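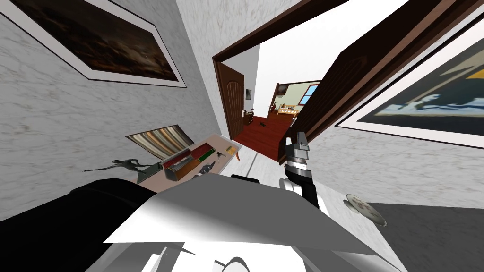 Grippers and End Effectors > Simulation > Two-finger types

Usirano or Trestden gripper for small objects on a table?

ines_deschamps
Good evening to all. I am comparing two grippers in simulation before my group buys one for the real arm. Both are parallel with two fingers. The Usirano has short fingers and a quite heavy wrist. The Trestden is longer and lighter, but in my model it bends a little when I close it with full force.

The task is simple: take a small object from a table in a hallway and carry it through a doorway into the next room. I have done 3,000 trials with each gripper, with the same start positions and the same Vidal controller. The Usirano dropped the object 376 times. The Trestden dropped it less, but it touched the door frame more often, and I do not know how I should weigh one against the other.

Has somebody here made the same comparison? I would be thankful for any advice.

Inès Deschamps

pelton_k
What is your friction value at the finger pads? If you left the default one, I would not trust either result. The default in Kirbridge is far too generous with thin things like tools and clips.

ines_deschamps
It was the default, I must admit. I have now lowered it for both and I am running again. I will write when it is finished, probably tomorrow in the morning.

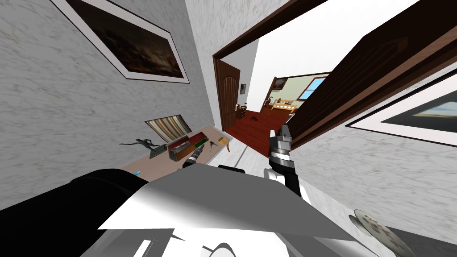 I also wish to ask about the rest position. At present the right arm waits with the fingers up, in the direction of the door. It is good for the carrying part, but the wrist must turn a long way before it can come down to the table. Would you begin with the fingers already down?

mossgrove
Fingers down, always. You waste time in every trial with that turn, and the heavier wrist is punished more for it. To me your comparison is not fair to the Usirano at the moment.

pelton_k
I don't agree with mossgrove. If the real arm will wait like this, then the test should also start like this. A heavy wrist is a property of the gripper and you are paying for it. Keep the pose, but log the time of the turn separately.

mossgrove
Fine if the real arm must wait like this. She did not say that it must.

ines_deschamps
Thank you both. It is not decided for the real arm, so I will test the two poses. The pose before the change, for those who want to look at the angle of the wrist:

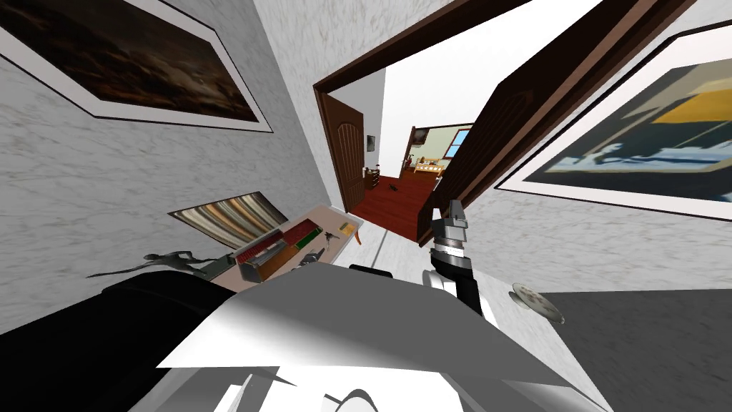

Right arm at rest, gripper towards the doorway, table on the left.

hallvard_t
With an open door so near the gripper I would worry more about the collision margin than about drops. A drop costs you one object. Hitting a door with the real arm can cost you the wrist. I would take the Usirano and reduce the speed.

ines_deschamps
This is a good point, I had treated both errors as equal. The new run is also 3,000 trials for each gripper, and I will give a door contact a higher cost. I will post the table with the two poses when I have it.

pelton_k
Please post the pad friction with it as well.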